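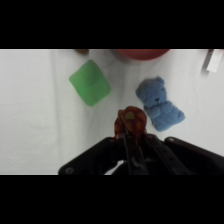 Wrist camera view during item 3.2, spotted plush held between the fingers.

Verncombe Shared Workshop
Bench arm build: pre-use safety and inspection checklist, with comments
Last updated: February 2021
Shares 4 | Comments 3

Inspected by: Geeta Nigam
Location: rear bay, curtained side
Configuration: arm on black platform, white work table, two-finger gripper, wrist camera, laptop control
Results are recorded as Pass, Pass with comment, Fail or Not checked. A Fail in section 1 or 2 stops all powered work until the item is cleared and signed.

1. Isolation and supply

1.1 Supply isolated at the wall before any work on the base or wrist. Pass.
1.2 240 V lead, plug and strain relief free of damage. Pass. Test tag current, next due July.
1.3 Safety switch trips on test button. Pass.
1.4 Emergency stop within reach of the seated operator. Pass with comment. The stop button was behind the laptop at first inspection. Moved to the operator's left and fixed down. It must not be shifted back to make room for the laptop.
1.5 Emergency stop removes drive power. Pass. Tested three times with the arm unloaded. The wrist sags slightly before the brakes hold, so keep hands out from under it when testing.

2. Base, platform and cabling

2.1 Base clamp tight, no movement when the upper link is pushed by hand. Pass with comment. The clamp took a further quarter turn. Witness mark added in paint pen. If the mark has moved, stop and retighten.
2.2 Platform level and does not rock. Pass.
2.3 Work table does not shift against the platform. Pass with comment. The Urnby feet were wound down unevenly and have been reset. Anyone who moves the table needs to redo the table height calibration before running a pick.
2.4 Arm cables clear of the joints through the full range. Pass. Checked at slow speed with a second person at the stop.
2.5 Data cables secured and off the walkway. Fail. The yellow cables hang over the platform edge in loose strands. A foot or chair leg could catch them and pull the laptop down. Coil the spare length, tie it to the platform leg and leave a short service loop.
2.6 Strap on the arm secure, tail trimmed. Pass.
2.7 Curtain outside the swing of the arm. Pass with comment. Clearance is adequate at present. The software limit on the left side is set to 397 mm from the table centre line and should stay there. The previous value let the wrist travel well past the table edge.

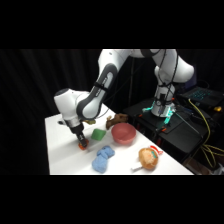 Picks near the left edge remain permitted inside that limit, at reduced speed, provided no one is standing on that side. The operator calls the move before starting it.

3. Gripper and wrist

3.1 Gripper housing fasteners present and tight. Pass. Ngata adaptor plate checked separately with the gripper removed, all four screws to torque.
3.2 Fingers close evenly on a soft object. Pass. Soft toys are the agreed test load for this item. Do not use fingers, gloves or a tool handle.
3.3 Grip force limit set and confirmed. Pass with comment. Limit is 18 N in the Aken control script. The script reverts to its default after an update, so read the value off the screen at the start of each session and write it in the log.
3.4 Gripper holds on loss of control signal. Pass.
3.5 Wrist camera mount tight, lens clean. Pass.
3.6 Wrist camera does not foul the gripper at full opening. Not checked. Needs the shorter bracket fitted first.

4. Table and test objects

4.1 White surface flat enough for low picks. Pass with comment. Creases are acceptable. A fold that stands up under the fingertips is not, and should be pulled flat with the arm parked.
4.2 No glass, ceramic or sharp-edged items among the test objects. Pass.
4.3 Rigid objects placed clear of the approach path. Pass with comment. The red bowl is the item most likely to be hit on a low sweep from the right. Keep it toward the back or take it off the table when it is not part of the test.
4.4 Small objects recovered from the floor before restart. Pass.

5. Outstanding

Item 2.5 to be cleared before the next powered session. Item 3.6 to be checked when the bracket arrives. Item 2.1 to be looked at again after about ten hours of running.

Comments (3)

rear bay user: Re 2.5, the cable ties in the drawer are too short for that bundle. Hook-and-loop tape is in the electrical tub.

Geeta Nigam: Tape is fine. Leave the loop on the laptop side and keep it away from the base.

bench 2: Is the limit in 2.7 measured to the wrist or the fingertips? I read it as fingertips and got a different number. Geeta, can you put the reference point on the sheet?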